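Kuvness Handling Group – minutes of the working meeting on good practice for hand-held grippers
25 December 2023
Chair: Levente Virág
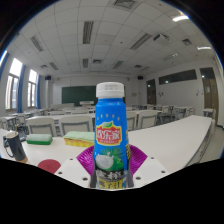 1. Grip force and contact height. The draft rule asks operators to take upright bottles below the middle, with both fingers level. Ferreira wanted this widened to cover cartons, but it was agreed to leave cartons until May. For printed bottles the fingers should sit on the lower half, as with the blue coconut drink bottle between the magenta fingers, so that the cap and shoulder stay clear. Wording accepted with that change.

2. Finger wear. Bikness reported that ribbed fingers are now inspected every 300 grips. Rima asked for 149, the figure in its own site rules. No agreement. The log sheets are to be compared first. All fingers to be replaced at 3,000 grips whatever their condition.

3. Table layout. Objects waiting their turn may stay on the table but must not touch the gripper plates. Mugs and other open vessels to be emptied before work starts – this was already in version 2 and had been dropped by mistake.

4. Screws on the plates. To be checked by hand at the start of each session and the check initialled.

Actions: L. Virág to circulate the revised text. Bikness and Rima to exchange log sheets.

Next meeting to be fixed by email.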